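A guesthouse owner on eight rooms, slow winters and the price of hot water

Mar 10, 2020

Jacobus Ntuli had never run a hotel when he bought the old rail office in Narnley. He had managed a parts warehouse in Salard for most of his working life, and he says the two jobs have a lot in common.

"You have stock, you have deliveries, and you have people who want to know where their thing is," he said. "In a guesthouse the thing is breakfast."

The building has 8 rooms on two floors. Ntuli lives in the back, behind the kitchen, and does the booking himself on a paper calendar. He tried an online system for one season and dropped it after it sold the same room twice.

February is the month he worries about. The town gets its visitors from the lake, and the lake is frozen until well into spring. This year he took $818 in room money for the whole month. The gas bill was $525.

"That's before food, before insurance, before anything," he said. "I don't lose sleep over it now. The first year I did."

He has thought about closing for the winter, as the inn at Gukby does. What stops him is the crew from the grain elevator, who rent two rooms whenever they come through. They are up early, they eat a lot and they pay in cash.

The biggest repair so far was the boiler. Ntuli got a quote to replace it, then found a retired fitter who rebuilt the old one for $800. It is loud, and guests in the room over it get a discount - he tells them why when they call.

On laundry he is firm. Everything is washed in the house and dried on lines in the attic when the weather is bad. He buys bedding when other hotels sell theirs off, and he prefers pale covers.

"If there's a mark, I want to see it," he said. "Dark ones hide things, and then the guest finds it."

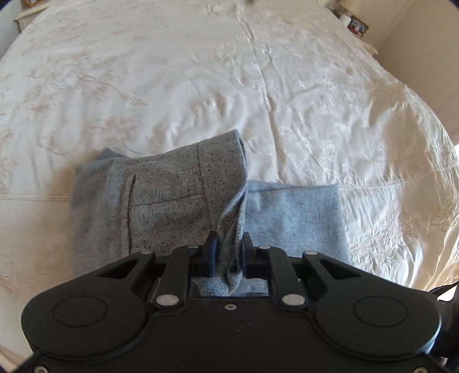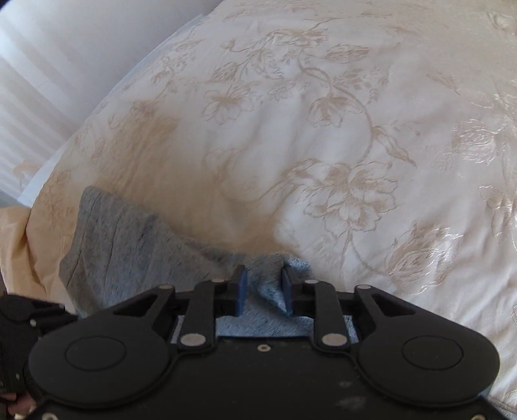 Plans for the summer

Ntuli wants to open the front room as a cafe by the time the boats are back. He has a used counter from the Xia bakery sitting in the garage and is waiting on the county for a permit. Asked if he would hire someone to run it, he said he would need to see how June goes first.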